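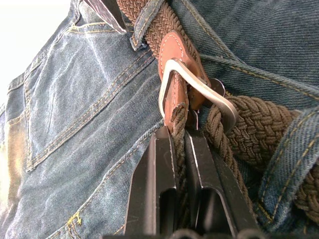

Lanterns, Owls and a Very Long Staircase: Families Explore the Van der Linden House

On 7 May 2023 the Voveo Foundation opened the doors of the Van der Linden House in Volthorpe for a children's morning about the stars, and what a morning it was! A total of 67 children and parents climbed the tower staircase, lanterns in hand, to see the painted ceiling of the old observatory room, with its bears, swans and sea monsters chasing each other across a dark blue sky.

The tour was led by art historian Adoración Villanueva, who asked the children to lie on their backs on the floor mats and find the animals before she told them the names. The owl took the longest. It sits in a corner over the window, half hidden by a painted cloud, and the cheer when a girl from the second group spotted it could be heard down in the courtyard.
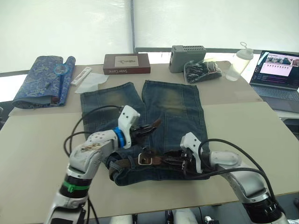
Do children need to know anything about astronomy before they come?
The tour starts from the stories in the paintings, so any child who likes animals and adventures will be fine. Younger ones can follow along with a picture sheet handed out at the entrance.

After the ceiling came the map room, where storyteller Valeriano Montoya told the tale of Prirnari, the sailor who lost his way home and had to ask each constellation for directions. Montoya played all nine characters himself – the grumpy crab got the most laughs – and the children joined in with the wind and the waves. A few of the fathers were very convincing waves, too.
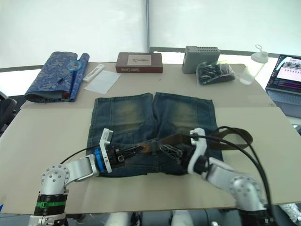
A Sky of Their Own

The last part of the morning took place in the garden room. Working in five teams, the children invented new constellations on big sheets of dark paper, then stood up to tell everyone else the story behind them. There was a flying teapot, a giraffe with a crown and a dragon who is afraid of the moon. The drawings will hang along the ground floor corridor, next to the ticket desk, through the summer.

The foundation began its family program at the house in February with a tour of the kitchens, and a visit to the puppet collection is next. Places are free for children under nine, and families can sign up at the front desk of the house.

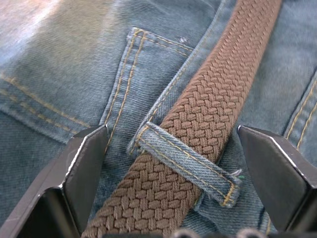
Braided brown belt and light blue jeans.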